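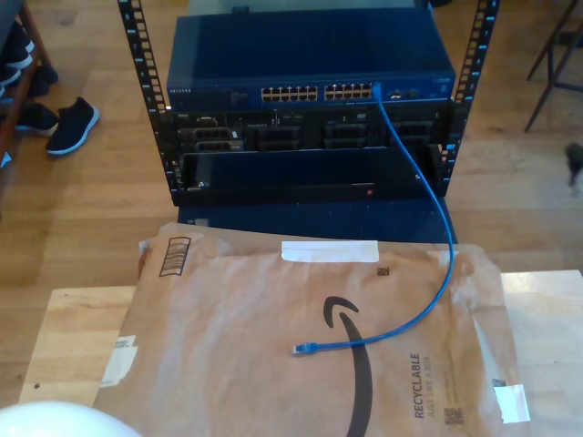 Attachment 1: rack at start position, blue patch cable in the rightmost port of the right bank, other end on the mailer

Ticket: Cable-insertion policy, success rate drop after retraining
Project: Lokholm
Opened by: Azadeh Rostami
Assigned to: Getachew Belay
Status: Resolved
Opened: April 13, 2019

Azadeh Rostami
Retrained on the full set of 174 demonstrations. Picking up the loose connector is fine. Insertion fell to 2 out of 36 trials. The old checkpoint got 30 out of 36 on the same start positions. The arm reaches the switch, then stops short of the port and pushes.

Getachew Belay
Is the wrist camera calibration the same for both runs? Please attach the force log as well.

Azadeh Rostami
Same calibration file. Log attached. Contact force climbs as soon as the plug touches the switch face, and the search spiral never starts.

Getachew Belay
Found it. The new config normalizes force per episode and the old one used fixed limits. The contact threshold is never reached, so the policy stays in approach mode. Put the fixed limits back and retrain. Don't change the colour augmentation or the seed.

Azadeh Rostami
Retrained with fixed limits. 30 out of 36, same as the old checkpoint. Remaining failures are all plugs gripped at an angle. Will open a separate ticket for those.

Getachew Belay
Closing. Per-episode option removed from the default config.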